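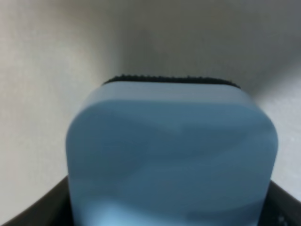

# Brillska: a two-arm tidying table built in a shared workshop

## 1. Background

Brillska is our second-year project. The aim was to build a small table where two arms could pick up loose items and put them in a tray, using parts we could afford and tools available at the Grerninar shared workshop. We had bench space there from February until the end of May, with access in the evenings from six until ten.

The original plan was for one arm. We changed it in the third week, when a second arm kit of the same type came up for sale cheaply. The change cost us time on wiring and mounting, but it let us try items that lie too far to one side for a single arm to reach.

This report covers the build, the gripper work and the pick tests. The written code is in the appendix folder and is only described briefly.

## 2. The table and walls

The table top is a light beige board with rounded corners. We bought it second-hand and kept it as it was, apart from drilling for the arm clamps. It is fixed to a steel frame that was already in the workshop.

Pale flat panels stand round the back and side. Our first tests were done with the workshop shelves in view, and the software kept marking boxes on the shelves as things to pick up. After the panels went up this stopped. The seams between panels are still visible to the cameras as thin dark lines. They were twice marked as a long thin object, so we set a limit on how far back the arm is allowed to look for items.

We use the normal ceiling lights. A desk lamp was tried and taken away again, as it gave hard shadows that moved with the arm.

## 3. Arms and grippers

Both arms came as kits from Jurčo. Each has a two-finger gripper, black, with a small camera mounted close to it so that the fingers are always in view at the bottom of the picture. We had to make the camera brackets twice. The first set was too short and the fingers hid most of the item.

The kit fingers were smooth and let go of anything glossy. The ones we use now have a textured pad with small holes. The pads are glued on and one has come loose since, on the left arm. It was cleaned with alcohol and glued again.

Closing force is set in the Pranora control program as a number from 0 to 100. We tried several values by hand before the tests:

- At 20 the gripper held soft items but dropped a ball as soon as the arm lifted.
- At 26 it held everything in our set, though it left a dent in the sponge.
- At 23 it held the soft items without a lasting mark, and the ball if the fingers met it at the middle.

We settled on 23 for all items. A separate value for each item would be better, but the program would then need to know what it is picking up before it closes, and we did not get that far.

## 4. Test items

We wanted items that differ in shape, stiffness and surface, and that can be found in any house or classroom. The set was changed often in the first month. A glass jar was taken out after the first week on the advice of the workshop.
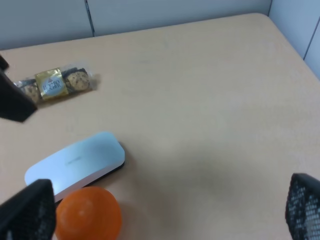
### 4.1 Whiteboard eraser

The eraser is easy to see against the beige top and has a long straight side for the fingers. It does have to be approached across its short width. When it lies diagonally the wrist must turn first, and early versions of the code left this step out, so the fingers came down on top of it.

### 4.2 Orange ball

The colour makes the ball the simplest item to find. It is harder to grip, and it rolls if one finger touches before the other. We slowed the last part of the downward movement to half speed.

### 4.3 Packet of cookies and a chocolate

This is a clear plastic packet with two chocolate-chip cookies and a Ferrero Rocher between them. Clear plastic catches the light and the program often saw the contents as three items. We fixed this by joining any shapes that lie very close together. The drawback is that two separate items touching each other are now treated as one.

The packet also has to be lifted by the plastic or across the middle. Gripping it over a cookie breaks the cookie. We went through several packets.

## 5. Pick tests

Each item was placed by hand in a new position for every attempt, and an attempt counted as a success if the item ended up in the tray.

| Item | Attempts | Successes |
|---|---|---|
| Eraser | 25 | 23 |
| Ball | 25 | 20 |
| Packet | 25 | 9 |

Both eraser failures were at the far right, where the arm is almost fully stretched. Most ball failures were rolls. The packet mostly slipped out during the lift, with the plastic sliding between the pads.

## 6. Remaining work

The two arms do not yet share the table safely. At present one waits while the other moves, and the waiting arm can block part of the other camera's view. A fixed parking position further back would help and needs only a small change in the code.

The cable on the right arm also needs a longer loop at the elbow. It pulls tight when the wrist turns fully, and we have been holding it with tape. Grerninar has agreed to keep the table set up until July so that both jobs can be finished.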